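Skernwood Project: Learning Two-Handed Packing from Hand-Held Grippers
Progress report to the Godirstead Fund, second period

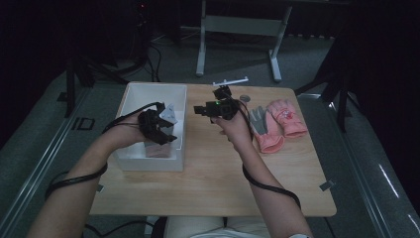

A demonstration in progress at the packing table, one gripper to each hand.

Submitted October 11, 2024, by Magdalini Chrysikopoulos, for the project group

Where we are

The proposal promised you a policy that could put small household items into a box with two arms, trained entirely on demonstrations given by people holding the grippers themselves. We have the demonstrations. We have a policy. The two are on speaking terms, which is more than I could report last time.

The collection target for this period was 1,000 demonstrations and we met it. After filtering, 249 were set aside. Most of those went for tracking dropouts, where the position estimate for one hand wandered off and came back with no explanation. The remainder were cases where the person forgot the task and did something sensible instead, such as tidying the table.

Changes to the method

Readers of the first report will remember that we recorded each hand as a separate stream and joined them afterward by timestamp. Henryk Kozłowski argued against this in January and has been very gracious about being right. The two streams drifted apart over a long session, so that by the end the left hand was letting go of things the right hand had not yet been handed. Both grippers now run from a single clock. The joining script has been retired and I would ask that it not be mentioned in the annual review.

The second change concerns what the policy is asked to predict. We had been predicting the absolute position of each gripper over the table. This worked well as long as the box stayed exactly where it had been during training. Move it a hand's width and the policy would drop a glove on bare tabletop with complete confidence. Positions are now expressed relative to the gripper's own starting pose, with a second term for where one gripper sits relative to the other. Bogumił Rutkowska wrote the second term over a long weekend and it is the single most useful thing we did in this period.

Third, we shortened the prediction horizon. Long horizons gave us lovely smooth motion toward places the item no longer was. Short ones look fussier but they recover.

Results so far

I am going to resist the temptation to put a success percentage in this section. The evaluation protocol was fixed only in the last stretch of the period, and the runs before that were scored by whoever was standing nearest. What I can say is this.

Stiff items go in. The policy reaches, closes, carries and releases over the box, and it does so with the box in positions it did not see in training.

Soft items go in if the first grasp is a good one. Gloves remain our nemesis. A glove taken by the cuff behaves itself; a glove taken by one finger hangs down, catches the box wall and folds over the rim, where the policy considers the job finished. We had not anticipated how much of the work would turn out to be about gloves.

Handing an item from one gripper to the other works in one direction. Right to left is dependable. Left to right is a coin toss, and Eugeniusz Czarnecka traced this to the training set: nearly all our demonstrators are right-handed and preferred to pick up on that side. The policy has learned our habits faithfully. A balancing set is being recorded now, with written instructions on which hand starts.

What went less well

Cables. The grippers are wired, the wires go up the arms, and people who have been at it a while begin to move like people who are minding their wires. The later part of a session shows smaller reaches and slower turns of the wrist, and a policy trained only on late recordings inherits the caution. We now cap sessions at 21 demonstrations and change the person over. Complaints have dropped and so has the drift in reach.

The Zinach depth module was delivered with the wrong connector, returned, and delivered again with the same connector. Tadeusz Kozłowski has made an adapter. It is ugly and it works.

Spending

We are under budget on equipment and over on staff hours, for reasons the sections above should make plain. I request permission to move the unspent equipment line into demonstrator time. No additional funds are needed. The form is attached separately, signed.

Next period

Finish the left-start recordings and retrain.

Run the fixed evaluation protocol on the old and new policies side by side, scored by someone outside the group. Sobczak has agreed to lend us 2 people for this.

Add a check on release, so that an item hanging over the rim counts as a failure and gets another try.

Write up the relative-pose result. A draft exists. It has a title, a good figure, and a related work section that currently reads "related work."

Data and code for the filtered set are on the project share, and your reviewers' access has been renewed. Please send questions on the budget move to me and questions on the clock to Henryk, who will enjoy them.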